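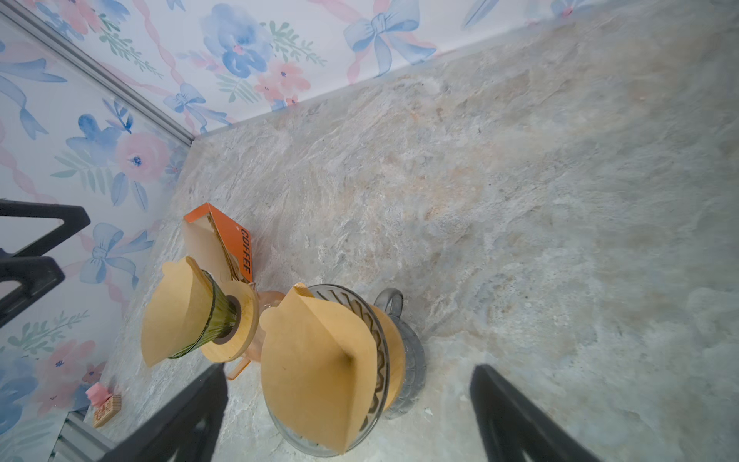 gocampo
We run the coffee counter on the ground floor of an office building, 64 seats. In December the owner put in a two-arm pour-over station from Mekurau. It took over the brewing from two of us and I want to know how other shops split the work after that. On our counter the paper filters still get folded and seated by hand, both sizes, the small one in the green dripper and the big one in the clear one with the spiral ribs. So do grinding, cleaning and restocking. My hours are the same but my day is 49 orders of prep with the pouring taken out of it, and the pouring was the part I was good at.

lsperling
Same split at our place. The arms pour, we load. What changed most was the pace, because you can't step away when the next filter has to be in. Ask for a loading window. We got 10 minutes every hour when the station is paused and we prep ahead.

asoler
I don't agree that the pouring was the skilled part. I did it for years and my wrist is shot. Dialing in the grind and tasting is the skill and you still have that. I'd take the prep.

gocampo
I'd agree if they let us taste. The recipes come from the office now. I used to change the water temperature when a bag was getting old and I don't have the password for that.

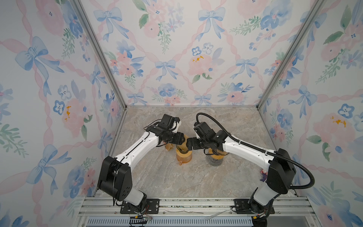 I did ask for it, twice. The owner says he wants every cup the same for the first 3 months and then he'll look at it. Meanwhile customers complain to me about a recipe I didn't set.

benedikt_o
That's a management problem. The station doesn't care who has the password. Write down every complaint with the bag date next to it and hand him the sheet.

lsperling
Sure, but the machine is why the recipes moved to the office. Before that there was nothing to lock. You can't separate the two that cleanly.

leonie_s
Did anybody's pay change? Ours went to one person per shift instead of two, same rate, and that person also answers for stoppages. We asked for a lead rate and are still waiting.

gocampo
Same rate here too. Still two of us until the trial ends, after that I don't know. I'll start the complaint sheet tomorrow.

asoler
Put the stoppages on it as well, with times.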